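October, before breakfast

Rain again, third morning of it. The gutter over the back door is holding since I put the new bracket in, but the one on the garage side drips straight onto the step and I will have to do something about it before it freezes.

I have decided to keep writing down the language lessons here, because if I don't I forget what we covered. Last night was past tense again. I still mix up the two verb groups, and the teacher made me repeat the same four sentences until I got them right. Abhishek Tomar sat next to me and had done all the homework, including the optional page. He is moving to Lerholm in the spring and has a reason to learn. I only have my grandmother's letters, and so far I can read the dates and the greetings and very little in between.

The letters themselves are in better order now. I spent most of yesterday afternoon putting them in plastic sleeves. The ones from Drutholm are the oldest and the ink has gone brown. She wrote on both sides of thin paper, so the back shows through and makes every line hard to follow. One of them mentions a debt of 1,000 to a man named Shearer. It doesn't say what he was owed it for, and my mother never heard the name. I put that letter at the front of the folder so I can ask the teacher to go through it with me.

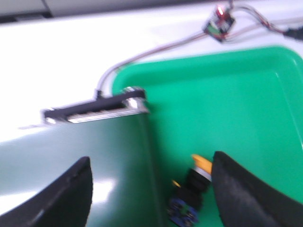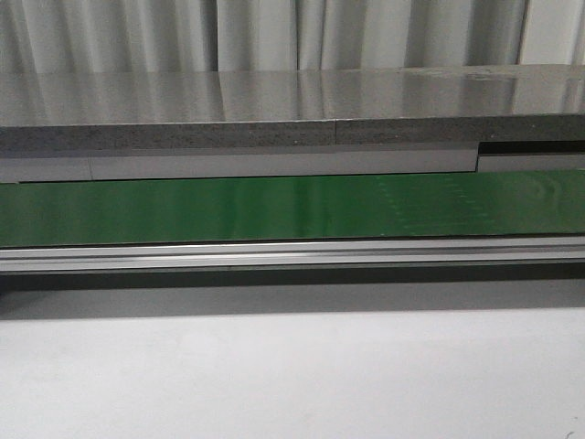 Is it better to translate an old letter word by word or copy it out first?

Copy it out first, in the original language, and leave a blank wherever a word can't be read. The handwriting gets easier after a page or so, and most of the blanks can be filled in before any translating starts.

That is what the teacher told me when I asked, and I wrote it inside the cover of the notebook. I tried it on the shortest letter, the one with the pressed leaf. It took me 2 hours to copy a page and a half. I had eleven blanks at the end of the first pass and went back and filled in four of them. Her letter for k looks like an h with a bad leg, and once I knew that, half of one paragraph opened up. It was about the price of boots.

Called my sister at noon. She has a box of photographs from the same side of the family and will bring it when she comes down. She thinks there is one of the house at Drutholm, with the road in front. She also wants the blue casserole dish back, which I have had since Easter.

Soup for supper, the last of the leeks. I walked as far as the bridge afterward between showers. The water is high and the path on the far side is closed. Cista, next door's dog, followed me out to the gate and had to be taken home.

Tomorrow: buy sleeves, the larger size. Learn the verbs on page 3 of the handout. Look at the garage gutter if it stops raining.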